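Food Science for Non-Majors
Unit 4 Handout: Fats in the Kitchen
Instructor: Peiyu Han

Read this before the lab. It covers the same ground as the two lectures and adds the part on storage, which we will not have time for in class. Terms you need for the unit test are defined the first time they come up.

1. What a fat is

Most of the fat we eat is made of molecules called triglycerides. A triglyceride has a short backbone (glycerol) with three fatty acids attached to it. A fatty acid is a long chain of carbon atoms with hydrogen atoms along the sides.

If every carbon in the chain is joined to its neighbors by single bonds, the fatty acid is saturated. If there is one double bond, it is monounsaturated. If there are two or more, it is polyunsaturated. A double bond in the usual (cis) form puts a bend in the chain.

Straight chains pack closely together, and it takes more heat to pull them apart. Bent chains pack badly. This is why a fat with mostly saturated chains tends to be solid at room temperature and one with mostly unsaturated chains tends to be liquid. We call the first kind "fats" and the second kind "oils," but chemically they are the same sort of thing.

No natural fat is all one type. Olive oil has some saturated fat in it. Lard has a good deal of monounsaturated fat. Coconut oil is called an oil out of habit, and in a cool kitchen it is solid.

2. Melting is a range

Water ice melts at one temperature. Butter does not. It is a mixture of many different triglycerides, and each melts at its own point. Between the refrigerator and a warm room, butter goes from hard to bendable to soft to greasy, and at each stage part of it is solid crystal and part of it is liquid.

A fat that is part solid and part liquid, and holds its shape but gives when pressed, is called plastic. This has nothing to do with the material plastic. The plastic range of a fat is the span of temperatures where it behaves this way. Butter has a narrow plastic range. Shortening has a wide one, and that is the main reason bakers find it easier to work with in summer.

3. Butter is an emulsion

An emulsion is a mixture of two liquids that do not dissolve in each other, with one spread through the other as small drops. Cream is an emulsion of fat in water. Butter is the other way around, water in fat. Churning breaks the thin coating around the fat globules in cream so they stick together, and most of the water drains off as buttermilk.

Butter sold in the United States must be at least 80 percent milkfat. Most of what remains is water, with a small amount of milk solids (proteins and milk sugar) and sometimes salt. The water matters in baking because it turns to steam. The milk solids matter because they brown.

Clarified butter is butter with the water and milk solids taken out. Ghee is cooked longer, until the solids brown, and then strained.

4. What fat does in a dough or batter

Shortening. Fat coats flour and keeps water away from it, so less gluten forms. The old meaning of "short" is crumbly.

Creaming. Beating sugar into plastic fat traps air bubbles. Baking powder and steam make these bubbles bigger in the oven but do not make many new ones. If the butter is too cold, it will not take in air. If it is melted, it cannot hold any.

Layering. In pie crust and puff pastry the fat has to stay in separate pieces or sheets. When it melts, it leaves gaps, and steam pushes the layers apart. The butter must be cold but still bendable. If it cracks when you roll it, it is too cold.

Flavor. Many flavor compounds dissolve in fat and not in water.

For the lab you will compare butter at three stages: straight from the refrigerator, softened, and melted. Set each one out on its own plate and label the plate before you start. Keep the stick whole until you are told to cut it. 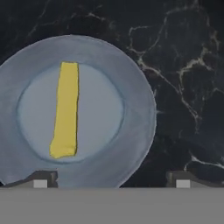 Figure 1. Yellow block on a shallow blue plate.

Press test: push the top of the block with a clean fingertip. Write down whether it resists, dents, or gives way completely. Then cut a slice from the end and note whether the cut edge is clean or ragged. Do this again after 13 minutes and record both results in Table A of your lab sheet.

5. Storage and spoilage

Fats go bad in two main ways.

Oxidation. Oxygen attacks the double bonds in unsaturated fats. The products smell like old paint, crayons or cardboard. Light, heat and traces of metal speed it up. Polyunsaturated oils such as walnut and flaxseed go first.

Hydrolysis. Water, often with the help of enzymes, splits fatty acids off the glycerol. In butter this frees butyric acid, which smells sour and sharp even in tiny amounts.

Keep butter wrapped, since it also picks up odors from other foods. Keep oils in a dark cabinet away from the stove. Nuts and whole grain flours contain enough oil to turn rancid and keep longer in the freezer.

6. Questions to prepare

Why does a cookie made with melted butter usually spread more than one made with softened butter?

A recipe calls for clarified butter in place of whole butter. What will be missing from the pan, and how will that change browning?

Which would you expect to keep longer in an open jar, coconut oil or walnut oil? Explain using the terms from Section 1.

Bring written answers to the lab. Half a page for each is enough. Tie back long hair and wear closed shoes.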